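Storage by Frequency of Use

I reorganized the kitchen in February. The method is dull but it works, so I am writing it down. Each item gets logged every time it leaves its place, and the log decides where it lives.
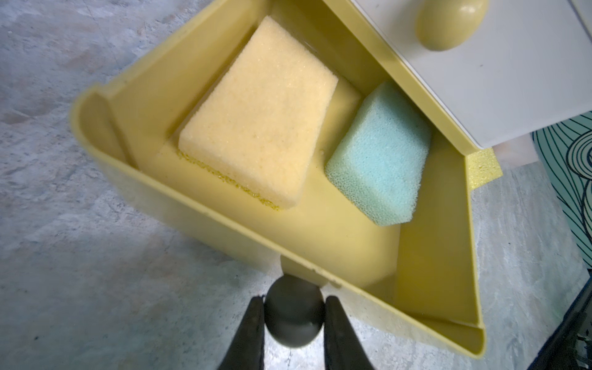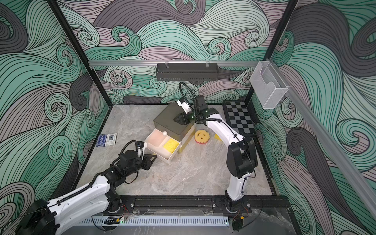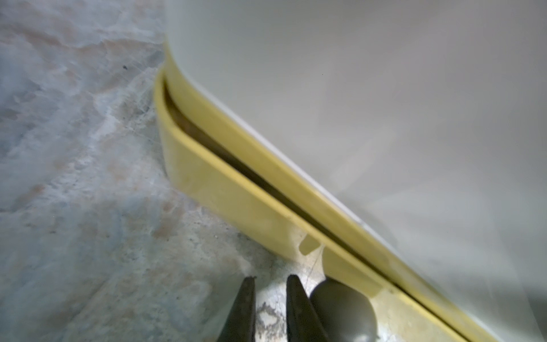
Posted by Puspita Tambunan in Household, February

The log was a sheet of paper taped inside a cupboard door. It covered 166 items and ended with 2657 tally marks, most of them for the same few things: one knife, two bowls, the kettle, the dish sponge.

I sorted the items by count and split the list into three zones. Zone A is anything reachable from the sink or stove without taking a step. Zone B is the rest of the kitchen between knee and eye height. Zone C is the top shelf and the hall closet.

Zone A holds only 9 items. I had expected more. The garlic press went to C, as did a Braltico waffle iron that scored zero – I still like it, but it weighs as much as a car battery.

Two corrections to the raw numbers. Seasonal things need a longer log, so I placed the canning pot by guess. Items used in pairs should be stored together even when their counts differ. A lid belongs with its pot.

Drawer depth matters more than drawer width. In a deep drawer the second layer gets used far less than the first, whatever is in it. I now keep one layer per drawer and accept the wasted air.

The spreadsheet is set up for up to 2000 rows, far more than any kitchen needs. I plan to run the same log on the garage shelves next, starting with the paint cans.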